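Chapter 7
Fielding Close to the Bat

Most of us fall for cricket through batting or bowling. Fielding comes later, often on a long afternoon when the ball finally comes our way and we find out how good it feels to stop it cleanly. This chapter is about the most exciting fielding there is: the catching positions near the batter, where you have almost no time and every single delivery might be yours.

Chapter 6 dealt with the outfield, where the main skills are running, judging the flight of a high ball and throwing it back hard. Close fielding asks for something different. You hardly run at all. You crouch, you watch, and you wait with soft hands – and then, perhaps once in an hour, the ball is on you before you have a thought in your head. What a moment that is!

By the end of the chapter you should be able to:

Name the close catching positions and find them on a field diagram for a left-handed or right-handed batter.

Take up a balanced ready position and hold it until the ball has passed the bat.

Explain the difference between catching with soft hands and catching with hard hands.

Plan a short catching drill for a group of mixed ability.

7.1 Why close catches matter

Let's start with a match. In the final of the Villanueva Shield, the Skuvunport second team had set a modest target and their opponents were cruising. The spinner was bowling well without luck. Then Kalkidan Mersha, at short leg, took a catch off the inside edge and pad, low to her left, and in the next over she took another one almost like it. Those 2 catches turned the afternoon. The new batters were suddenly nervous, they stopped coming forward, and the spinner could bowl just where she liked.

Look at what happened there. The scorebook gives half the credit for each wicket to the bowler, and quite rightly, but a fine ball that finds the edge is worth nothing if it drops to the grass. Good close fielders also change how a batter thinks. A person crouching a few steps away, bright-eyed and ready, makes the safest defensive stroke feel like a risk.

7.2 Hands first

Before we get to stance and footwork, we want you thinking about your hands. A catch is really a small act of slowing down. The ball arrives with a lot of speed, and your hands have to take that speed away from it gently enough that it stays put. If the fingers are stiff and the palms push out at the ball, it bounces free. If the hands are relaxed and give a little toward the body, it settles.
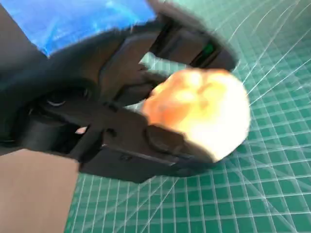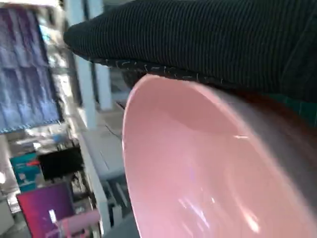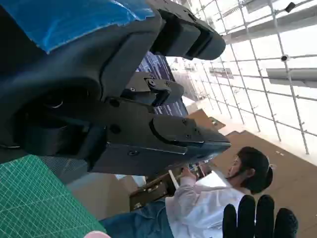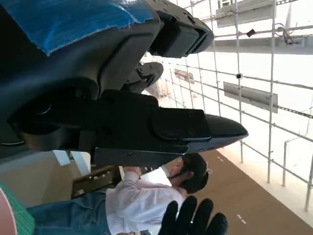
Try this now, with a tennis ball and a partner standing a few yards away. Have your partner toss the ball underarm at waist height. For the first few throws, keep your arms locked and your fingers straight. Then loosen everything, let your elbows bend, and draw your hands back as the ball touches them. The change in sound alone is worth the trouble! A hard-handed catch slaps. A soft one makes hardly any noise.

Where the fingers point depends on the height of the ball. For anything below the waist, point them down, with the little fingers side by side. For anything at chest height or above, you have a choice: fingers up with the thumbs together, or a turn of the body so that you can still take the ball with fingers down. Many slip fielders have a strong liking for one or the other. We suggest you practice both and see which your hands pick when they are hurried.

7.3 The ready position

Stand with your feet a little wider than your shoulders and your weight on the balls of your feet. Bend your knees and let your hands hang in front of you, open, below knee height. It is far easier to come up for a ball than to go down for one, so start low and stay low. The commonest mistake at slip is standing up a split second too soon, just as the bowler lets go.

Keep your head still. At first slip, watch the ball all the way from the bowler's hand. At short leg or silly point, watch the bat and pads instead, where the ball will come from if it comes to you at all.

Fielders at short leg and silly point should wear a helmet, in practice as well as in matches, and junior players should follow the distance rules of their own league before going anywhere near the bat.

Section 7.4 takes each position in turn, beginning with the slips.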